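Home-Built Fruit-Sorting Arm

A home-built fruit-sorting arm is a small robot arm, put together by a hobbyist on a bench or in a shared shop, that moves fruit between containers on a counter. I've built two of them, so this article leans on my own experience, mostly with the second one, which everybody at the Prenwood workshop calls the Danddale (after the street the first one was built on).

Background

People usually start with a pick-and-place arm that moves wooden blocks. Blocks are great for a weekend and then they get dull! Every block has flat sides, every block weighs the same, and you can get away with terrible code. Fruit is the next step up because it's cheap, it comes in odd shapes, and it shows a bruise when you squeeze too hard. I switched over in October and haven't touched a block again.

Parts

The arm itself came from a Bridesico kit with 5 joints plus the gripper. The kit fingers were short and square, so I drew longer tapered ones and printed them in black. My spending so far, counting the servos I burned out, comes to $1,771, and yes, I kept the receipts. A careful person could do it for a lot less.

The camera sits at the wrist and looks down past the fingers. I like a wrist view for this kind of job — you always see what you're about to grab, and you don't have to line up a second camera across the room.

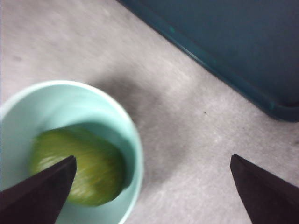 Finger shape matters more than finger strength. A wide finger with a square end bumps the wall of a bowl long before it gets to the food, and then the arm sits there pushing and humming. The tapered kind can get a tip down inside, the way the left one overlaps the green object in the mint bowl, while the other tip stays out over the counter. Going in off-center like that is a bad grasp, of course, and the fix is to slide the whole wrist sideways before going down any farther. I spent most of a month on that sideways move. My first version shut the fingers on the rim and dragged the bowl along for the ride.

Wrist blur is the other headache. If the arm is still moving when the picture gets taken, edges go soft and double up, and a round rim turns into two rims as far as the software is concerned. I added a short pause before each look. It makes the arm seem thoughtful, which I kind of enjoy.

Layout of the counter

Most builders settle on fixed spots for their containers and then loosen things up later. Agbenyega, the free planning program I run, lets you draw zones on the counter and name them, and you can nudge a zone without redoing the rest.
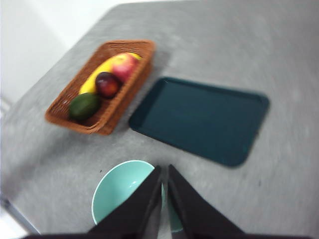 Zones should follow the reach of the arm, with the easy spots close in and the long stretches saved for big targets. On my counter the bowl is the close one, and the teal tray and the wicker basket are farther out. The basket is the hard one. A banana lying along the back, an apple resting on top of and in front of it, a plum just below the apple and an avocado up against the front wall make a real little puzzle, and the order you pick them in changes everything. Apple first is my rule. Go for the banana first and you'll tip the apple onto the plum (ask me how I know). An avocado near a wall needs one finger between the fruit and the weave, so I turn the wrist before coming down.

Gripping force

I set force by kind of fruit and keep the numbers in a plain text file. Plums get the lightest touch. Apples will put up with almost anything. My best streak on the apple is 77 picks without a drop, and the banana is nowhere close to that, mostly on account of the curve.
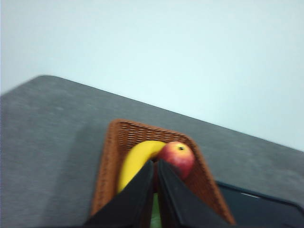
Common problems

Slipping is the big one. Smooth printed plastic on a waxy apple is hopeless, so glue something grippy to the inner faces and replace it when it gets shiny.

Wicker is second. Fingertips can snag in the weave, and a snagged arm will lift the basket, fruit and all. I have a current limit on the shoulder joint now that stops the lift early.

Dark containers are third. A dark tray can fool a cheap camera into brightening the whole picture, and then a pale bowl washes out. Lock the exposure by hand.

Last edited 13/05/2026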